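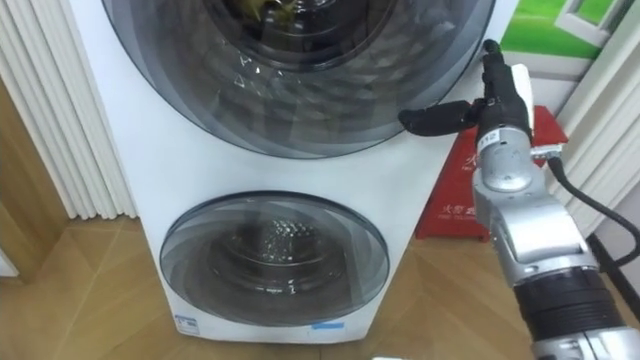 Head camera, right hand at the upper door. Thumb at the gray rim, other fingers together.

Thread: Depth dropout on tinted glass door, contact never confirmed
Board: Perception and Control

seam_offset
Posted 20 Aug 2021

Task is door opening on a stacked front-loader, two round doors, one above the other. Attached is a head camera view at the pre-pull pose. The planner gets the thumb to the rim of the upper door and then the state machine sits in WAIT_CONTACT until it times out.

Two problems, maybe related.

1. The rim is smoky and translucent and the glass inside it is dark and curved. Stereo depth returns either nothing or the back of the drum. The circle fit on the door edge moves between frames, enough to put the thumb target on the glass in one cycle and on the white front panel in the next.

2. Contact is declared from motor current on the thumb joint. Threshold is 51 counts above baseline. Light contact with the rim never gets there. If I lower it, I get false positives from the joint's own friction when the thumb swings out.

Stack is Trilell for planning, Naltel driver for the hand, control loop at 200 Hz. Has anyone fitted a door rim like this without putting tape on it?

mudflat
Reply 1

Don't use depth for the rim at all. Fit an ellipse in the RGB image and get the plane from the white front panel, where stereo should be fine. Intersect the two. You need the rim offset from the panel, but that is a constant for one machine and you can measure it with calipers.

The reflections will be your next problem. There are pale diagonal streaks across the upper glass in your view and any gradient-based edge fit will grab them. Reject edge points whose gradient direction isn't close to radial.

kv_lattice
Reply 2

I disagree with the caliper offset. It works until someone moves to a different washer and then it is a magic number in a config file with no comment. We trained a small segmentation model for appliance doors, 3,000 labeled images, and fit the ellipse to the mask boundary. It handles streaks with no special case.

mudflat
Reply 3

3,000 labels for one door. The OP has one washer.

kv_lattice
Reply 4

The OP has one washer today. Also, most of those labels came from a tracker and were only corrected by hand. It was a few days of work.

Benedito Evangelista
Reply 5

The perception argument is fine but I think the timeout is a control problem. Even with a perfect rim estimate you would be waiting on a current threshold that the contact can't reach.

Look at the hand pose. The fingers are bundled and pointing up, and only the thumb is out to the side. If the arm is in stiff position mode and the thumb target is on the rim surface, the steady-state force is close to zero by design. Put the target 5 mm past the surface, drop the arm stiffness along the approach axis, and detect on position error plus current together. Require both for 10 consecutive cycles.

For the friction issue, record the thumb swing in free air a few times, fit current against joint velocity, and subtract. The Naltel driver publishes velocity already, but it is filtered and lags the current. Shift one of them before you fit or the residual will look like contact at every start and stop.

seam_offset
Reply 6

The lag explains a lot. I was subtracting a fixed baseline taken at rest.

Tried the offset target with lower stiffness this morning, old threshold still in place. WAIT_CONTACT exits now in most runs. The failures left are the ones where the circle fit is bad, so I will need both fixes. Going with the panel plane first because I can do it today.

One more question. The upper door is partly out of view at the top when the head is at this pitch, so the ellipse fit only sees part of the rim. Tilt up or accept the partial arc?

mudflat
Reply 7

Tilt up for the fit, latch the result, tilt back down for the hand. A partial arc with noise gives you a bad center and a worse radius.

kv_lattice
Reply 8

Latching assumes the base doesn't shift between the two head poses. Ours does once the arm extends. I would keep the partial arc and fix the radius from the first full view, then solve only for the center. Two unknowns instead of five if you already have the plane.

Benedito Evangelista
Reply 9

Agree with kv_lattice on this one. Fixed radius, known plane, solve for center. Check head-to-wrist calibration before you trust any of it, though. A small pitch error in the head moves the rim vertically and at this range it is easy to mistake for fit noise.

seam_offset
Reply 10

Fixed radius it is. The center is much steadier over 267 logged frames. Outliers are all frames where the hand covers the right part of the rim, so I am masking the hand out using the arm kinematics before the edge step.

Will post the friction fit when I have it. The velocity filter delay in the driver isn't documented, so if anyone has measured it, please give the firmware version too.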